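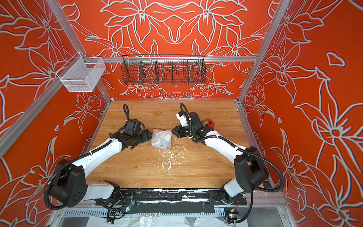
4.2 Residue on the packing surface

The second part of our study concerns what is left on a table between one packing task and the next. In the earlier survey by Bhatia, 1520 parcels were followed from the shelf to the door, but the tables were not examined. We therefore visited 16 packing places in Irkine and Grodholm in August and asked the people there how they clean, how often, and what they keep within reach.

Most of them used the word "crumbs" for everything small and white. Under this word we found foam, paper dust, pieces of plastic and old glue, and these behave differently. Foam crumbs move with the sleeve and go to the front edge. Glue stays where it fell and needs a scraper. On a light wooden top both are difficult to notice, and several packers told us that they find them with the hand before they find them with the eye. White flecks and streaks on a honey-coloured grain, such as those in Figure 2, can be dried glue or paint, and we did not try to separate the two by sight. We recorded them together as "fixed marks".

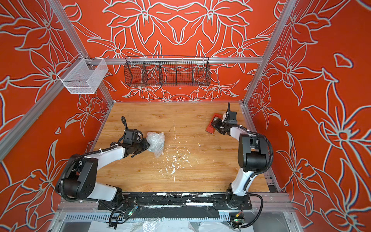 The position of storage had more influence than we expected. Where the baskets hang from a bar at the back, the whole top can be wiped in one movement. Where the boxes stand on the table, packers clean around them, and a border of dirt remains. At Kandpal this border was so old that the staff used it to put the boxes back in the right place.

The colour of the walls was mentioned less. Two packers preferred a strong colour behind the work, for example orange-red, so that clear wrapping is easier to see against it. A large flower pattern was not considered a disturbance by either of them. The Rikel workshop, with plain grey walls, reported the most lost pieces of bubble wrap, but its 418 forms were filled in by only one shift, and we do not compare it with the others in Section 5.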